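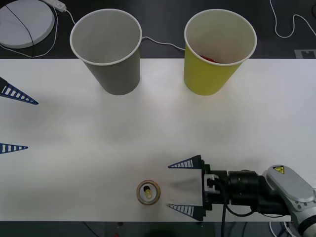 Run 1,461 and Domenica Imhof had stopped sitting down.

Quarter to nine, Saturday, the Wurnthorpe building ticking as the heating went off. She had the log open on one knee, foot up on the rung of the stool. Cold tea. Riedl on the phone again, propped against the monitor, talking from his kitchen.

"So it asks," he said. "It doesn't grab, it asks."

"It waits. I'm not writing asks."

"Hellard will want asks."

Hellard could want what it liked. Hellard had paid for two arms and a winter, and in November somebody from Hellard was coming up on the train to be shown a result. What she had was a pause. Two arms, one table, two policies trained apart that had never been given a channel to talk down. No messages, no shared plan. Each one got the camera and its own joints and that was the lot. Sort the small things into the cups, yellow or grey, don't hit each other.

First 500 runs they hit each other. Bumau had the idea after that, dear slow Bumau with his bicycle clips still on: take away the penalty for being late. Just that. Let them dawdle.

And they dawdled. And then, round the start of the second month, the left arm began to hang back at the edge with its fingers out, doing nothing, and the right one would come in and open and stop. A second. Two. Then one of them went. Collisions fell off so fast she thought the logger had died. Checked it. Logger fine.

"It's a learned right of way," Riedl said. A spoon went round in a pan at his end. "Write that."

"I've got to rule out lag."

"You've ruled out lag."

"Once."

She pressed the key.

The arms came up. The small whine, the one she heard in bed now. Right arm in over the table, fingers wide, down towards the little round pot with the yellow piece in it. Left arm at the edge. Stopped. Both stopped.

She counted under her breath, she always did, though the log had it to the millisecond. One. Two. Three. That was long. Four.

"Dom?"

"Shh."

Up to six seconds they'd had before, never more, and that was with the lights off for a dare. Seven. She leant in. Nothing on the screen, no fault, no red. Both policies running 90 times a second and both of them choosing, every time, to stay exactly where they where.

She thought of her mother and her aunt at the door of the chapel. After you. No, after you. Rain coming in on the pair of them.

Nine. Ten.

"What's it doing?" said Riedl.

"Being polite."

"Don't write that either."

She didn't laugh, she wanted too. Her hand was over the stop and she kept it there, not pressing. If it was a deadlock then it was a deadlock, and the whole November page had to be redone with a nasty paragraph in the middle. Fair enough. She'd write the paragraph.

Fourteen. Somewhere downstairs a door went.

Then the left arm drew back. A thumb's width, hardly that – and the right went down and closed.

Domenica breathed out. Picked up the pen, wrote the number, wrote 14 s, wrote *waited*. Looked at it.

"Again," she said, and reached for the key.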